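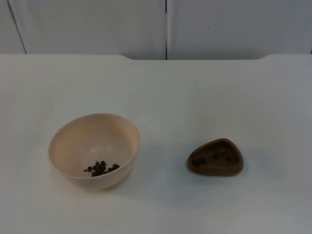 Moving Small Dry Goods Between Two Containers: Can a Single Arm Do a Kitchen Chore Yet?

Project report, Household Automation module, Brasholm
Author: Serena Colombo
Supervisor: Špela Yordanov
Submitted: Jul 10, 2022

1. Purpose

The project looked at one narrow question. Many household jobs involve shifting a small amount of loose dry material from one vessel to another: peppercorns into a grinder, pet food into a dish, seeds into a tray. A person does this without thinking. The aim was to find out whether a general-purpose arm with a two-finger gripper can do it well enough to be left alone in a kitchen.

The test pair was a cream plastic bowl and a smaller brown dish with a rounded triangular outline. The material was a dark brown pellet. The dish was chosen to be awkward. It is shallow, its corners are tight, and its colour is close to that of the pellets. Both vessels stood on a plain white table with panels behind it, so that any errors could be put down to the task and not to clutter.

Two views were recorded, one from a fixed camera over the workspace and one from a small camera at the wrist.

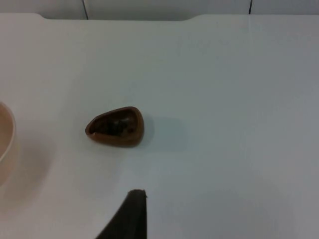

2. Method

Trials were run in two blocks. The first block of 200 was used to set approach heights and finger spacing. The second block of 300 was scored and the settings were not changed during it. A trial counted as complete if no pellet was left on the table and neither vessel had been pushed out of position. Partial transfers were logged but scored as failures.

Control software was the standard Idura package with our own detection step added. The detection step was trained on 2658 labelled wrist images, most of them collected in May. Labelling followed the scheme in Nedeljković's course notes, with one change: pellets lying against the dish wall were given a separate class.

3. Results

Of the scored trials, 62 per cent were complete. Most failures fell into two groups.

The first was detection. Brown pellets inside the brown dish were often missed, and the arm then treated the dish as empty. The same pellets in the cream bowl were found reliably. Changing the exposure moved the errors from one side of the dish to the other but did not remove them.

The second was loss of view. The wrist camera is useful at a distance and poor when close to a surface, and the planner had no rule for waiting until the view recovered. 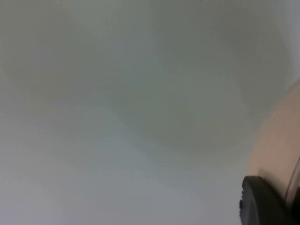

Figure 3. Wrist view with a pale surface out of focus; gripper parts at right.

When the wrist view carried so little detail, the planner went on using its last good estimate of the dish position. This was acceptable if nothing had moved. If the dish had been nudged, the error carried through to the end of the trial. The fixed camera could have supplied a correction, but the two views were not combined in this version - a decision made for time, and one I would reverse.

4. Discussion

The dish interior remains the harder problem. 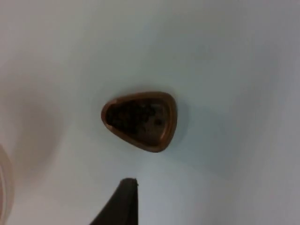 A person deals with dark contents in a dark vessel by tilting it, tapping it or feeling with a fingertip. The arm had none of these options. Dr Yordanov suggested weighing the dish before and after each transfer, and a cheap load cell under the table would probably do more for the score than further training images.

Speed was not scored. No attempt was made to compare the arm with a person on time, as the approach speed was kept low throughout for safety.

The Drularlow group reported better results on a similar task, but with pale vessels and larger pieces. The two sets of figures should not be compared directly.

5. Findings

On this evidence the chore cannot yet be handed over. It can be done under supervision, with a light-coloured vessel and fixed positions. Further work should combine both cameras, add a weight check, and repeat the scored block with a dish of the same shape in a pale colour.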